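Went to the Vellby open day, laundry folding demo, my notes
Robotics & Home Automation > Meetups and Shows

tinroof_pat
Posted 9:14 pm
So I finally got to one of these! The Tidisura people opened up their place in Vellby this January and I spent most of an afternoon there. Short version: I liked it a lot more than I thought I would. They don't do it in a showroom, they have furnished rooms with real beds and real messes, and you get to hold the hand grippers yourself and pick up clothes with them. That's how they record what the arms learn from. The woman running our group, Nesrin Kırmızıgül, said they were at nearly 2,000 recordings of garments picked up off beds and chairs, and that the bed is the part they hate most.

I was terrible at it. You squeeze, the two fingers close, and you get a pinch of shirt plus a pinch of blanket. Took me 10 tries to get one shirt up clean.

gusset
Posted 9:31 pm
Did you see an arm fold anything by itself, or was it all people with grippers? I went to the Brunton one last year and it was two hours of talking and a video.

tinroof_pat
Posted 9:40 pm
Yes, after the break. Towels were good. A T-shirt was okay. A hoodie went badly and they left it running anyway, which I respected. No video at all.

marlow77
Posted 9:52 pm
I'm going to be the grump. 2,000 is nothing for clothes. Every shirt lands differently every single time. Umitz had more than that before their folder could handle a pillowcase and it still can't do a fitted sheet. I don't see what having strangers wave grippers around for an afternoon adds.

tinroof_pat
Posted 10:05 pm
Fair, but I think the strangers were more for our fun than for their data. She told us straight out that most visitor tries get thrown away (mine for sure).

kettle_and_co
Posted 10:11 pm
I was there too, morning group! They told us 1,578, so either they had a very busy lunch or somebody is rounding up – take your pick. Agree about the rooms though. White crumpled thing on a striped blanket, heap of stuff waiting behind it, that's my house. I'd much rather see that than one folded towel on a gray table.

marlow77
Posted 10:20 pm
1,578 is not nearly 2,000. Just saying.

kettle_and_co
Posted 10:24 pm
Maybe she was counting the chairs separately, I don't know. I didn't ask, I was busy losing a fight with a sleeve.

gusset
Posted 10:33 pm
How heavy are the grippers? My wrist is bad and the Brunton ones were like holding a drill.

tinroof_pat
Posted 10:41 pm
Not light. Fine for ten minutes, then I started resting it on the bed between tries and one of the staff very politely asked me not to. The finger pads are textured and they grab cotton really well, plush not so well. If you go, ask for a turn early, the line got long after the break and a couple of people left without one.

marlow77
Posted 10:58 pm
OK, the hoodie thing does make me want to go. Is there another date?

tinroof_pat
Posted 11:02 pm
They said spring, sign-up through their mailing list. Found one from the bedroom on my phone, adding it for gusset so you can see the size of the thing.

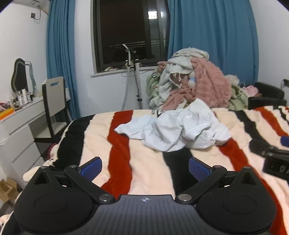
Bedroom station, Vellby open day. White one on the blanket, the rest of the heap by the window.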